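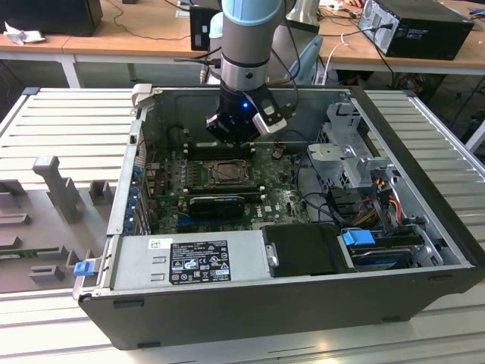
The line nobody budgets for
4/10/26

Every automation budget I have been asked to look over starts with the arm. The arm gets the first row of the spreadsheet, a model number, a quote from Vendent in a nice folder, and a payback date. Then comes a row called "integration," with a figure in it that somebody chose because it was smaller than the arm.

I run planning for Drindden, where we take retired office computers apart and sell what still has a buyer. Memory, drives, power supplies, boards. It's dull work in the best sense, and it looks like something a robot should do. We bought one on that theory. The purchase order took 8 days to approve. The fixtures took until June of the following year.

A fixture is a lump of plastic or metal that keeps a thing where you left it. It has no brochure. When I asked for money to have ours designed, cut, tried, thrown out and cut again, I was asked whether we couldn't use clamps. We could, and we did, and I would like those weeks back.

Then there is the matter of what you are feeding it. The vendor's demo used one kind of computer. Our pallets arrive with 49 kinds, each made by people who had strong private opinions about where a latch should go. Some drives slide out with a squeeze. Others want a screwdriver and an apology. A person learns a new case over a cup of coffee. The robot learns it over an invoice.

Oddur Hauksdóttir, who signs for our capital spending, once asked me why the second year cost more than the first. I said that in the first year we had owned a robot and in the second we had tried to use it. She wrote that down, and I have seen it since in a slide deck, without my name.

I'm not against buying the thing. Pulling memory out of 100 machines in a row is hard on the thumbs, and I'd happily give that job away. But my advice to the people at Folta, who are now shopping for the same setup, was to put 10 percent of the arm's price toward fingers alone — the grippers, the spare jaws, the odd little brackets — and to expect to run over. They thought I was being gloomy. They had also just had lunch with the salesman from Wyss.

My next budget goes in with the fixtures on the first row and the arm on the fourth. I've already been told it looks upside down.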